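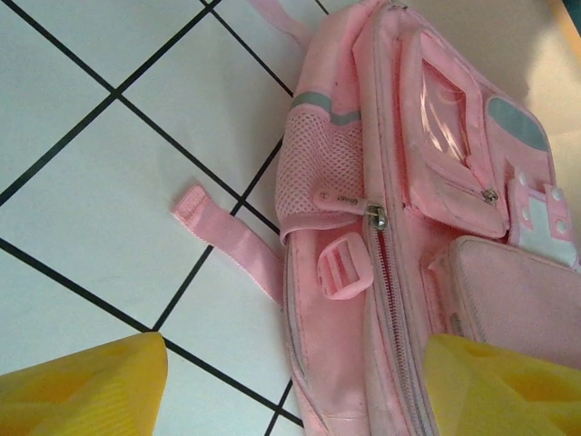 1/ School bags and the "lifetime guarantee". I've been reading the fine print again and I'm not impressed.

2/ My niece's school sent home a flyer in May for bags from a firm called Pledalow. "Guaranteed for life" in big letters. Whose life? Page 2 says the life of the product. So it's guaranteed until it breaks. Lovely.

3/ Zips aren't covered. Buckles aren't covered. "Normal wear" isn't covered, and I'd like to meet the kid who wears a bag abnormally.

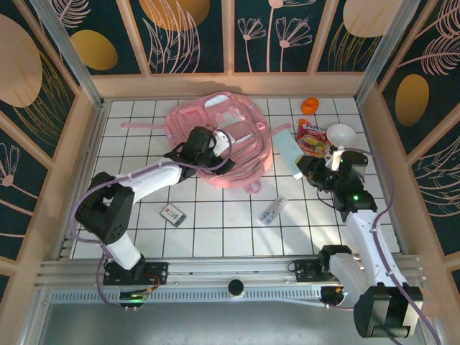 Pink backpack, lying flat on white tiles.

4/ Leidy Palomino tried to claim on hers when a strap went. They wanted the receipt, the original tag and 13 photos. She gave up and got out a needle and thread, which I suspect is how most claims end.

5/ Then there's the "ergonomic" label. I asked Pledalow what it meant and got a paragraph about caring for growing spines. No test, no standard, no name I could look up.

We use cookies to improve your experience. By continuing to browse you accept our cookie policy.

6/ Wikon say theirs was "tried by 1,000 families". Tried how? For a term, or once around the lounge room? I've asked. Still waiting. 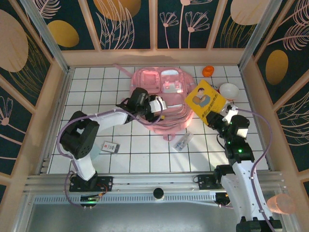
7/ Colour is the other racket. Same bag, same size, and you pay extra for the favourite one. Kids know which it is and so does the shop.

8/ Maybe the dear ones do last longer. I'd believe it if somebody showed me a bag after 2 years of squashed bananas and bus floors – and didn't work for the company.

9/ For now I'd tug the straps, run the zip a few times and ignore the flyer. If you've ever had a claim paid out, tell me who by.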